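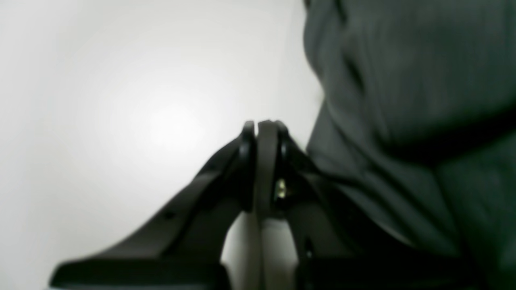
Blandine Gilbert thinks a rule book for cloth work is a waste of money. Her comment under my last review said that anyone running two arms over a table already knows to keep their hands out, and that the rest is common sense. I agree with the part about hands. I have now used the Noltlow Bench Rules for cloth handling through most of a folding project, and I don't agree about the rest.

The set comes from Flirnen. You get a spiral-bound book, a stack of cards for the wall or the bench, a pad of log sheets and a roll of marking tape. There are 35 rules, divided into 4 sections: before power, setting up the table, running, and stopping. Each rule has a card. The book gives the reasoning and the cards give only the instruction, and that split works well. People read the book once and the cards every day.

Before power is the shortest section and the one I would hand to a new person first. It asks you to look at every cable along its full length with the arms in their resting position, then again with each wrist turned to its limit. We had been doing only the first half. The book also wants a fastener check on the grippers at the start of every session, by eye and then with a driver, with the result written on the log sheet. It takes a few minutes for both arms. I resented it for the first week and then stopped noticing it.

The setup section is mostly about the table. Rules on light come first: no direct glare where the cloth will lie, and the same lamps on for every session in a set. The rule on cloth color is useful and badly worded. It says the cloth "shall contrast with its support and should contrast with the tool." Dark gray cloth on a white tabletop meets the first half. With black grippers it fails the second, and the book doesn't say what you should do then. Hervé Besson wrote to the publisher and was told that "shall" is required and "should" is advice. That is normal language for a standard, but it belongs on page one, and I couldn't find it anywhere in the book.

The running section is the reason to buy the set. These are the rules we kept:

One person has the stop button and does nothing else.
No reaching in to straighten the cloth while either arm is powered.
If both grippers hold the cloth, only one arm moves until the slack has been checked.
Fingertips may press on the cloth. They may not drag across bare table.
Any snag ends the attempt. Log it as a snag even if the cloth comes free.

The third rule changed the most for us. A heap of fabric hides how much slack there is between two grips, and pulling from both sides at once is how seams and fingertip pads get damaged. Moving one arm at a time is slower. I still think it is right for anything new, and the book allows you to drop it for a motion that has already been logged without a snag. It leaves the number of clean runs up to you, and I would have liked a figure there.
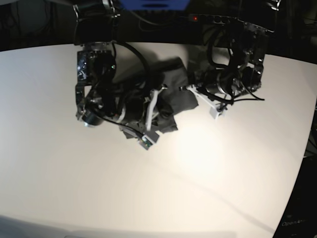

The last rule in that list caused the most argument. Our habit was to count an attempt as good if the fold came out right, whatever happened on the way. With snags logged separately, the sheets show which motions catch and which don't. Without that column you have a success rate and very little idea what to fix.

The section on cables during running is thin. It has a rule for cables at the base and a rule for cables overhead. It says almost nothing about the thin ones that run down to a fingertip, and on a bench where sensors sit at the end of the fingers those are the ones that lie across the work. We wrote our own card: fingertip cables get checked for contact with the cloth before every grasp, and a cable lying on the cloth goes on the sheet. Exposed circuit boards at the fingertips aren't covered either. I would add a rule about loose threads and lint for those.

Stopping is fine. Power down in a set order, open the grippers, take the cloth off the table, fill in the sheet. There is a good rule against leaving an arm holding fabric over a break.

On materials: the cards are stiff and wipe clean. The tape is poor. It lifted at the corners of our table, where the edge curves, and we replaced it with tape from the hardware store. The log pad has room for 700 attempts, which sounds like plenty and isn't if you follow the advice to log every one. The sheets can be photocopied, and the publisher says so on the back.

I also looked at the Kingi guide, which is cheaper and covers rigid parts as well as cloth. It is better on guarding and floor layout. For fabric it has 2 pages, and neither deals with two grippers on one piece. If your bench mostly handles boxes or blocks, get that one. The Flallora checklist is free and fits on a single sheet, and it would be enough for a demo.

None of these replaces the safety manual for your own arms or a proper risk assessment of your own bench. The Noltlow book says that on its first page and I'm glad it does.

I would buy the set again for a shared bench. For one person working alone, get the book without the cards, and note that the one-person stop rule assumes you have someone to give the button to. The book has no answer for solo work. I have asked Flirnen whether the next edition will, and they told me it is planned for April.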